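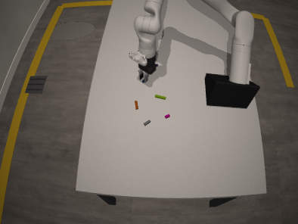 The two-arm setup in the simulator, with the four bricks and the black box.

I spent most of Saturday on the gripper comparison I keep putting off. The job is simple to say: pick up each brick and put it in the box. I have two gripper models to choose from for the left arm. One is the small one with light gray fingers that you see above the table. The other is a wider one that Haiyan Qian built for the Prindau work last February.

I ran 546 picks with each, same starting layouts, same controller. The wide gripper missed less on the green bar, which is long and forgiving. It did badly on the magenta piece. The fingers come down on both sides with too much room and the brick turns before they close. The small gripper had the opposite problem and would sometimes tip the green bar if it grabbed too near one end.

I lost around 2 hours to a setting I should have checked first. Finger friction was different in the two model files. Once I matched them, the wide gripper dropped 22 more bricks than before, so the first set of numbers went in the trash.

Edin Trajkovski asked why I don't just raise the physics rate. I tried it at 2000 steps per second. The contacts got smoother, the ranking stayed the same, and each run took a lot longer.

For now the small gripper stays on. Next I want to move the camera lower and see if the angle on the gray piece gets any better.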